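# Krūmiņa Tabletop: cup and towel subset

Short sequences of everyday items on a white table against a plain wall. This is the smallest part of the Krūmiņa collection and the only one with paper goods in it.
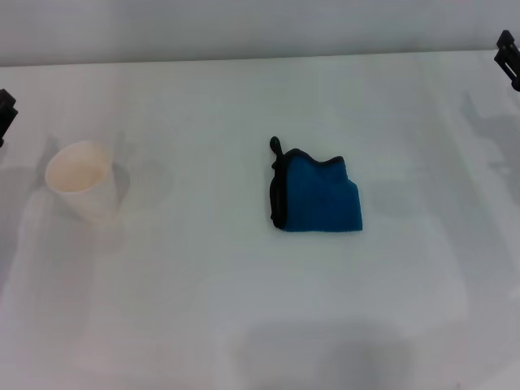
The subset holds 1,181 sequences in 42 sessions. Each session has its own folder and its own `notes.txt`. Item names in the notes are free text, so "cloth", "towel" and "blue towel" may all refer to the same item. Use the `item_id` column for grouping.

## Items

| item_id | item | notes |
|---|---|---|
| `cup_02` | paper cup, cream | upright at start |
| `towel_01` | towel, teal-blue | folded at start |

Starting positions vary between sessions. Fold direction is not recorded. Where a towel was refolded during a session, the `refold` field is set to 1. The field is blank before session 10 and should be read as unknown, not zero.

## Layout

```
krumina_tabletop/
 sessions/
 items.csv
 splits/
```

Splits are made by session. Do not shuffle sequences across them; neighboring sequences often share the same towel fold.

## Known issues

- Shadows on the tabletop are soft and change with the room light. Simple thresholding picks them up as objects.
- Pale cups have low contrast against the table. Masks made with the Vuvby tool tend to lose part of the rim and were redrawn by hand in 2 sessions.
- `items.csv` still lists a Bekia tray that was dropped in April. No sequences use it.

## Maintenance

Last revised Tuesday, July 22, 2025. Send corrections to Fulgencio Pacheco at Rekbridge, with the session number and `item_id`.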